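Desk Week at the Flullham Shared Studio
A small gallery of the things we keep within reach

Welcome back to the gallery page! Every September we clear the decks, and every September I fall in love with our desks all over again. This year the prompt was simple: leave your desk exactly the way it is on an ordinary working afternoon. No styling, no hiding the snack wrappers. We had 70 entries on the wall in the Honovness room, and I could have stood there all day reading them like little diaries.

What gets me every time is how much living goes on at a desk. People eat there, fix their hair there, blow their noses there, lose their chargers there. You can learn an awful lot about a day from what's still standing at four o'clock.

The notes below go with the wall, starting at the door and working toward the windows.

Entry 12, the paper desk. Notebooks stacked by size, and one lonely eraser worn down to a nub. I have the same eraser!

Entry 19, the sewing corner. Pins everywhere (we were careful) and a gorgeous heap of green thread that its owner swears is sorted.

Entry 26, the Toment lamp. Several of you asked about the lamp. It's from the thrift store on Juhász Street, and the shade was a separate find a year later. Worth the wait, if you ask me.

Entry 33, the mug shelf. It's technically above a desk, but we let it in. The chipped blue one got the most comments of anything on that wall.

Entry 41, the drinks desk. Oh, I love this one. The yellow cap and glossy yellow label just glow against that pale wood, and then there's the orange cup off to the left, a pink and white carton, and a green bottle farther back. It could be a fruit stand!

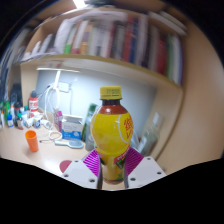 I'm also very fond of the everyday stuff mixed in with the color — a light blue hairbrush, a box of tissues, a loop of white cable. That's a desk somebody uses, and it's why I wanted it at eye level, right where the afternoon light comes in.

Entry 58, the plant desk. Three cuttings in jam jars and hardly any room left for a keyboard. The smallest one has put out a new leaf during the show, so please go say hello.

The wall stays up through the end of September, and prints are on the table by the door. We made 40 sets, one per household please. If your desk is in the show and you'd like your print back, leave a note in the tray with your entry number on it.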